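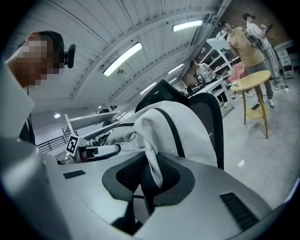 Demonstration practice upstairs, with the white hoodie over the back of the mesh chair.

How we run a hand-held gripper session at Toden

I promised the newer members of our student robotics club that I'd write this down, as I've explained it so many times now that I've started leaving bits out. It covers one practice session from plugging in to packing up. If you've joined for the Hasska project (the tidying one, where we want an arm to deal with clothes and small household things), this is most of what you'll be doing in your first month, and I think it's the fun part!

You don't need to be able to program. You do need a bit of patience and sleeves that stay rolled up.

Before you start

Check the charge on everything the evening before. We lost half of a November session to one flat battery pack and I'm still cross about it. Then clear the memory cards, but only after you've seen the files on the Eide drive with your own eyes. A copy that says it finished is no good to us if the folder is empty.

Pick one task for the session and write it on the board in a single sentence. "Pick the hoodie up from the chair and put it on the table" is a good one. "Do some clothes" is how we ended up with a whole evening of recordings that didn't match each other.

Setting up the task

Soft things are harder than they look. A hoodie over a chair back never hangs the same way twice, and that's exactly what we want, so please don't smooth it out between goes. Drop it on, let it bunch up, and leave the sleeves wherever they land. I catch myself tidying it all the time – it's a hard habit to break.

Move the chair a little every few goes as well, and turn it now and then. If it always faces the same way, the arm will learn that one chair in that one spot and be useless anywhere else.

Keep the square checkered markers clean and uncovered. Don't peel them off, don't fold them, and don't let a sleeve hang across one while you're setting up. If a marker gets creased, print a fresh one using the Plirkosex template in the shared folder and make sure the scaling is set to 100 before you hit print (ask me how I know).

Doing a demonstration

Start with the gripper open and well back from the chair. Press record, wait for a slow breath, then move in. Go at the speed you'd use to pass somebody a cup of tea. Most people rush the first few and then freeze up when the fingers get near the cloth, and both make for jerky recordings.

Aim for a thick fold, close the gripper fully, and lift straight up before you travel sideways. If you drag the hoodie across the chair back it tends to catch. Should you drop it, carry on and pick it up again as you naturally would, then make a note in the log. We keep those. A recording with a fumble and a recovery in it is really useful later on.

Let go, back away, stop recording. Then swap with your partner after 7 goes, even if you feel fine, as your wrist will have opinions the next morning.

Working near other people

The room is open and there's usually more than one thing going on in it. Say out loud when you're about to start, and look behind you before you step back. Cables on the floor are the thing that worries me most. Coil up anything you aren't using and push it against a wall, and if someone is wearing gear with leads coming off it, give them the wider path. Nothing gets hung or balanced on the railing, please, not even for a second.

Afterwards

Copy the files, fill in the log, and put the date and task in the folder name. Watch three of your recordings back before you go home. You'll spot things you'd never feel while doing it – mine always show me tilting the gripper to the left.

Our target for the hoodie task is 200 good goes, and we'd got to 115 when I last opened the log. After that we're moving on to towels, and I've got a bag of odd ones at home if anybody wants to help me carry them in.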